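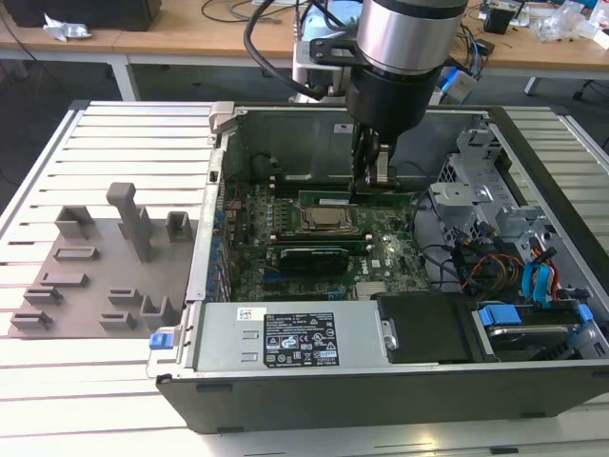
Fingers down at the memory module behind the processor, heatsink already out of the way.

Comparing Gripper Fingertips on a Real Job: Pulling Memory From a Desktop PC
By Donnie Leckie
Posted Tuesday, January 31, 2023

If you want to find out what a gripper can do, give it a stick of RAM. I've tried foam blocks, bolts, bottle caps and a lot of wooden cubes, and none of them taught me half as much as one old Dell tower lying on its side. A memory module is thin, it sits between two latches, it has neighbors on every side, and it lets you know right away when you're pulling crooked. I love this test!

What follows is the routine I use to compare two sets of fingertips on the same parallel gripper. It should work on any arm that can hold a pose and report finger width.

What you need

An arm with a two-finger gripper and at least two sets of tips
A desktop tower you don't mind scratching
Clamps or stops that fit your table
A spare memory module of the same type
A notebook or a spreadsheet

I compared the Dolura flat pads with the Rankin narrow tips. The Doluras are wide and stiff and feel wonderful in the hand. The Rankins are slimmer, with a shallow step near the end that's meant to catch on a thin edge.

Step 1: Get the tower ready

Unplug it, hold the power button for a few seconds, and take the side panel off. Lay the case down so the motherboard faces up. Remove the processor heatsink and its fan. You could leave it in and make the arm work around it, but save that for later, when you already trust your approach path. (I left the graphics card in its slot on purpose. It makes the space feel like a real PC, and it punishes a sloppy swing of the wrist.)

Tuck the loose power wires and drive cables toward the drive cage. You don't have to tie them, just keep them out of the column of air above the memory.

Step 2: Fix the case to the table

Push the tower against two stops and clamp it on the far side. A slotted table makes this easy. A case that creeps a millimeter per run will ruin your numbers, and the creep is so gradual you'll blame the gripper for it. Draw a pencil line along one edge of the case if your table will take pencil, and look at it every ten runs.

Step 3: Teach three poses

Pose A is high, well clear of the drive cage. Pose B is straight above the module. Pose C is the grip.

Get pose B right and pose C nearly takes care of itself. Stand so you're looking along the length of the module, jog the wrist until both fingers are the same distance from it, then walk around and check the other direction. Go from B to C in one straight vertical move at low speed. I use 10 mm per second and I'm never sorry.

Watch the hose and cable loop on your arm while you do this. Mine likes to swing out to one side when the wrist turns, and it needs room.

Step 4: Open the latches by hand

Yes, by hand, at least the first time through. You are testing grip and pull. Latches are a whole separate (and very fun) problem, and mixing the two makes a failed run hard to read.

Step 5: Find the opening width

Start wide and close in small steps until the tips clear the module on both sides without brushing the next part over. This was my first big difference between the sets. The flat pads needed so much room that I had only a sliver of travel to work with. The narrow tips slid in like they'd been measured for it.

Step 6: Set the force

Begin at the lowest setting your controller allows and go up until the module comes out without slipping. Then stop! More force does nothing for you here and may crack a chip. Write down the setting for each set of tips, and keep it fixed for the whole comparison.

Step 7: Run it and log it

One run is A to B to C, close, lift straight up to B, back to A. Reseat the module yourself between runs. I log four results:

Clean lift
Slipped, module stayed in
Lifted crooked
Touched something it shouldn't

I stopped at 293 runs over two weekends in Revcombe, which is more than you need. By 70 I could see where it was going. The Rankin tips gave me 178 clean lifts, and they got most of the runs in the second weekend, so please don't read that as a fair race. Next time I'll split them evenly from the start, and you should too.

What I noticed

The flat pads hold beautifully once they're on. When they got a good grip, the module came up dead level every time. Getting them on is the trouble.

The narrow tips forgive a bad pose B. They also tend to let the module pivot if you grab it off center, so aim for the middle and mark it with a dot of paint pen.

Finger width at close is the most useful number your gripper gives you. Plot it. A run that's going to slip usually shows a different width before the lift even begins, and you can have the program open up and try again.

Things to try next

Put the heatsink back and repeat with the Rankins. Turn the wrist 90 degrees and see whether the cable loop still clears. Try the second module, the one on the other side of the processor, where the graphics card is right there waiting for your knuckles. My friends at the Killville robotics club want to do the same test with the blue-tabbed hard drive carrier, and I'm already clearing a Saturday for it.

If you run this with your own tips, send me your log, crooked lifts included. Those are the ones I want to see most.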